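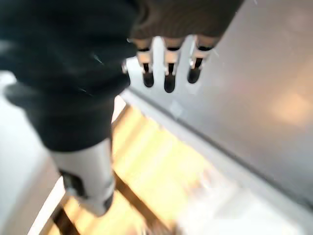 Fig. 1. Wrist camera view, fingers next to the navy fabric.

For my project I wanted a policy that learns to handle cloth from demonstrations, so most of my fall went into recording them. I started in September with the Briveo teleop software and ended up with 224 episodes. After I threw out the ones with dropped frames or a late start, 162 were left – fewer than I'd hoped!

The wrist view gets blurry whenever the arm swings fast. I kept those frames in anyway, because the policy will see the same blur when it runs. Fig. 2 has the hand over the white surface, with the fingertips pointing down and slightly curled.
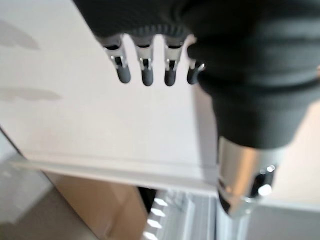
Labeling

I marked grasp and release by hand in 118 episodes. The rest only have a pass/fail tag so far.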